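What is a pilgrimage?
Updated 1/3/20

Quick one this week. Pilgrimage. Long word, simple idea. It's a journey to a place that matters to you, usually because of your religion. A bit like a holiday, except the getting there counts as much as the arriving.

Lots of religions have them. Muslims go to Mecca. Many Hindus travel to bathe in the river Ganges. Christians walk to old churches, Buddhists visit places where the Buddha lived and taught. Some people go with no religion at all. They want to think, or say sorry for something, or remember somebody who has died.
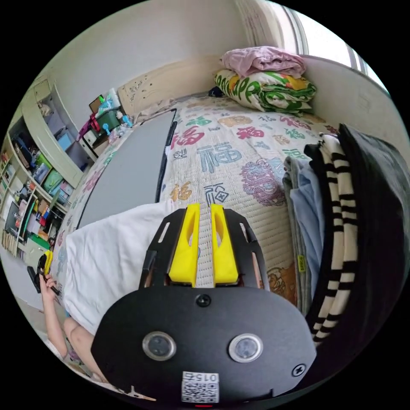

Where do pilgrims sleep? All sorts of places. The path from Bendora to Telari is 54 miles, so that's a few nights at least, and the hostels on the way are very plain. A roof, a tap, somewhere to lie down. Think of a bed with a cream woven mat over it, like the one in the photo, and not a lot else. Some pilgrims like it plain. Less stuff, more time to think, they say. Others miss their own pillow terribley and moan all the way to Telari.

At the end there's a hill with 2000 steps. Some people climb them in bare feet. Some stop on every step to say a prayer (that takes ages!). In February the steps get icy so hardly anyone goes.

Do you have to walk? Depends. On some pilgrimages the walking is the point. On others it's fine to go by bus or plane, or in a wheelchair, or get carried if you're a baby.

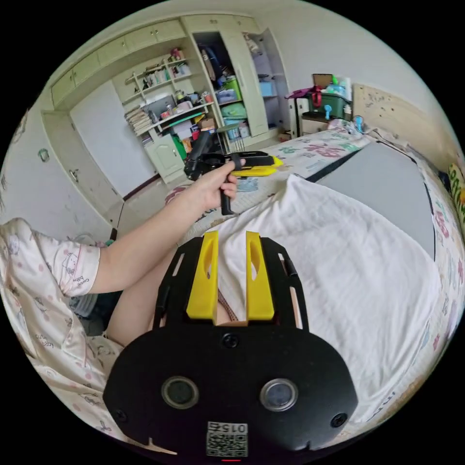

One reader wrote in to ask if it still counts when you are grumpy the whole way and never pray once. Good question. People who study religion don't all agree. Some say what's in your heart is what matters. Some say doing it is enough, and the feelings might come along later, even years later. Ask a grown-up what they think, then ask a differnt one.

Words to know
Pilgrim: a person on a pilgrimage.
Shrine: a holy place, big or small.
Relic: something kept because it belonged to a holy person.

Next time: why some people don't eat during the day for a whole month.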